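Home Browse Topics Contributors Help

Small parts sorting

Small parts sorting is the grouping of loose, lightweight items on an open work surface, by shape, by colour or by both. It is practised in assembly, repair and the recycling of consumer goods.

A pale, plain surface is generally favoured, as dark pieces are easily lost against a patterned one. Items of like shape but different colour – discs or earbud pieces, for instance – may be kept together until a second pass. The Medina method, set out by Bożena Stępień, separates by shape first and colour second. 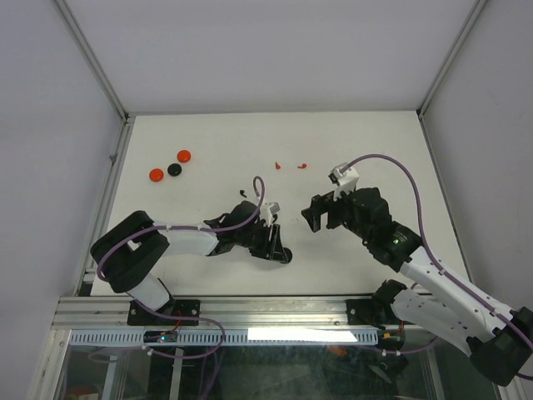
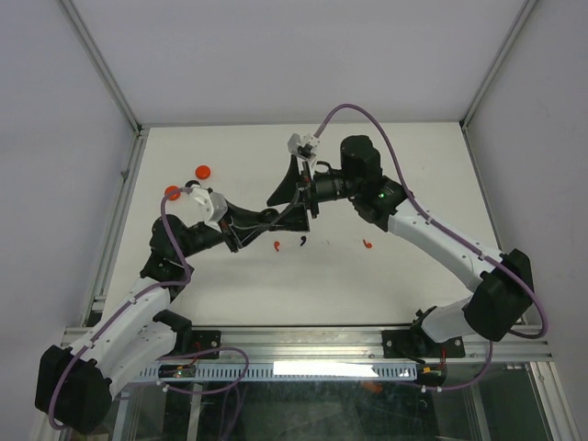 White work surface between pale walls. First image: discs and earbud-shaped pieces in orange-red and black.

Stępień recommended trays with raised edges for pieces that roll, and no more than six categories to a table.

Related articles
Bench layout
Colour coding
Kitting
Parts tray

Shares 274 Comments 3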